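How to budget for hand-held grippers before you place the order

Most first budgets for hand-held data collection list the grippers and leave out nearly everything else. The steps below are the ones we use at Sarmiento when a team asks for a new set. They work for two units or for twenty.

1. Write down the tasks first

List what people will be picking up, and where. Small wrapped food, books and clothes in a home need different fingers from metal parts on a bench. Benito Toledo keeps our task list on one page, and no quote goes out until it is filled in.

2. Decide how many units you need

Count the people collecting at the same time, then add one spare for every 5 units. A spare costs less than a week of waiting on a repair.

3. Price the whole kit

For each unit, ask the supplier for separate prices on:

Gripper body and linkage
Cameras and mounts
Finger pads, at least two extra sets
Storage cards and a reader
Carrying case
Shipping and import charges

Our last quote came to $691 per unit with everything included. The same supplier's list price was $444, and that was the number in the first draft of the budget. Dede Addo caught it before it was signed.

4. Budget for props and places

Set money aside for the things being handled. Packages get crushed and wrappers tear, so plan to replace them. If people collect at home, put their time and any payment for the use of the room on a separate line.

5. Run a short trial

Buy or rent one unit and use it for 16 hours of collection before ordering the rest. Try it on the real tasks, in the real rooms, with the light you will have.
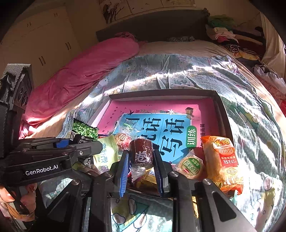 Keep a log during the trial. Note how long setup takes, how often the pads need cleaning, how quickly the storage fills and whether anyone's hand gets tired. Patricio Quintana turns those notes into hours per task, and the labor line comes from that.

6. Place the order in two parts

Order half, check every unit when it arrives, then release the second half. Ask for the price to be held for both parts, and get the warranty terms in writing before you pay the deposit.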